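Unit 4 Handout: Evaluating a Two-Arm Manipulation Kit
Course lead: Nuwan Ekanayake
Product under review: Nurnurex bench kit, supplied by Barua

Read this before the lab session. The review covers the hardware, the recording software and the support contract. The test task is plate and fruit: one plate, one piece of fruit, one hand for each. 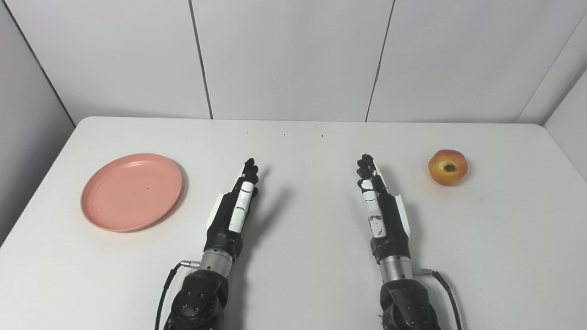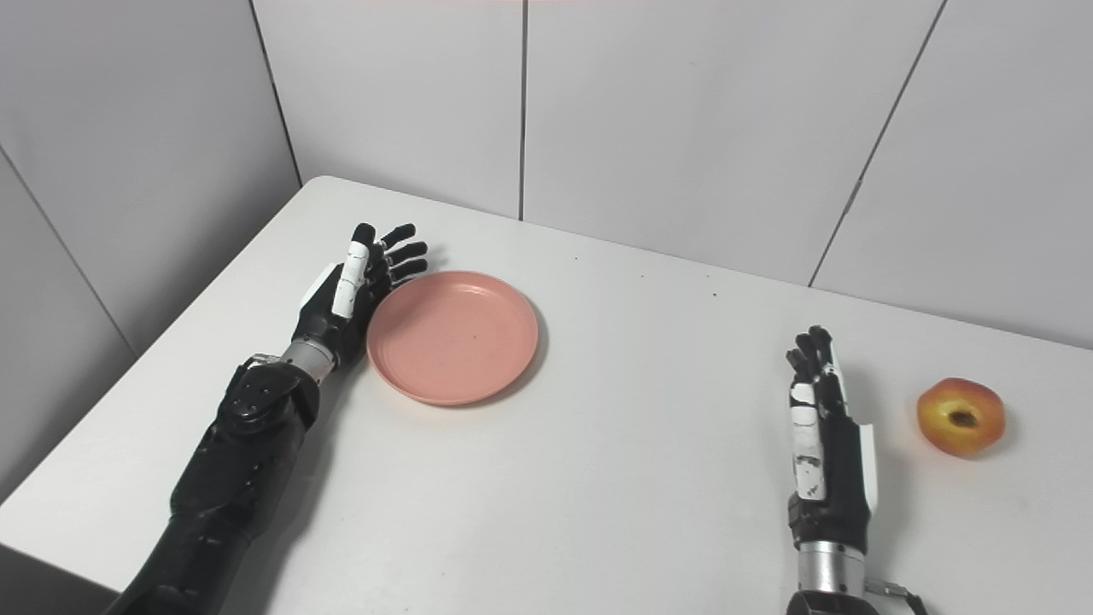
Fig. 4.1 (both views). Nurnurex kit at the bench, two hands, with the pink plate to the left and the fruit to the right.

1. What the kit includes
Two arms, two multi-fingered hands, a head camera, a control computer and a license for the recorder. The table and wall panels are not part of the order. Diston sells a similar package without the hands.

2. Points to check in Fig. 4.1
Cable routing at the wrist. In the first view a black cable leaves each wrist at a small silver plug and runs back past the forearm. Estimate the slack needed for a full wrist turn.
Hand posture. Compare the finger direction in the two views and note which posture leaves a shorter path to the plate.
Contrast. Black and white hand parts are seen against a white table. State how this affects segmentation.

3. Service terms
The support plan covers 2,000 operating hours. Finger tendons are billed separately. Habibur Jayawardena's log from the Zorirthorpe lab lists 2,524 recorded episodes, of which 434 were rejected at review. Work out the rejection rate and say whether the plan would suit a lab with that workload.

4. To hand in
One page, with a buy or do not buy recommendation. Quote the clause number for any service term you rely on. Due in March, before the Unit 5 lab.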